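Getting Dried-On Spots Off a White Table (and Then Looking at the Wall)
By Stefaniia Holovko

My white work table is the most useful piece of furniture I own and also the one I complain about most. Everything happens on it. I repot on it, I glue on it, I eat my lunch on it when the kitchen is full, and by the end of the week it has a fine collection of brown specks and smudges. A dark table would hide most of that, and my sister reminds me of this every November when she comes to stay, but I do love how bright a white one keeps the room.

So, the method I've settled on. Start dry! I used to go straight in with a wet cloth and all I ever got was a thin brown film from one end to the other. Brush the loose bits off first with a soft brush or an old dish towel, and work toward yourself so you can catch the crumbs in your hand. 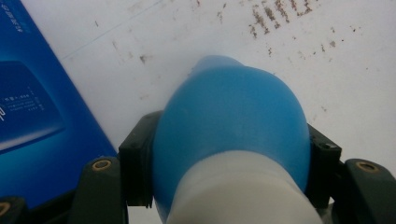

Next comes warm water with a small squirt of dish soap, nothing fancier. Wring the cloth until it hardly drips, lay it flat over the worst patches and go make yourself a cup of tea. Give it a good 20 minutes. Dried streaks soften up beautifully if you let them sit, and I say this as a person who scrubbed the shine off her last table out of pure impatience.

If there's still a mark after that, mix baking soda with a little water until it's like toothpaste and rub it in small circles with a fingertip. Try a corner first, please, especially if your top is painted or has a glossy finish. Then rinse with a clean cloth and dry it right away. Anything left over at this point is probably a stain in the surface itself, and I've learned to live with a few of those.

Now, once the table is clean you'll start noticing the wall, or at least I always do.

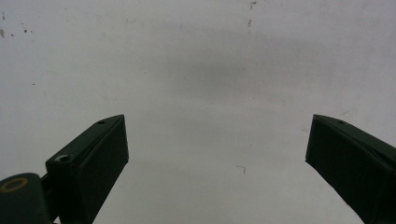
Off-white paint is forgiving about color and not at all forgiving about rubbing. A flat finish will go shiny if you scrub it, and you'll see that shiny patch every time the lamp is on. Use a barely damp white cloth (a colored one can leave dye behind, ask me how I know) and dab. Start low and move up so the drips don't run down over dry paint and leave tracks. For a pencil mark, a plain white eraser does nicely.

I do the table on Fridays and the wall maybe 3 times a year. Rinse your cloths as soon as you finish and hang them somewhere airy, or they'll smell by morning.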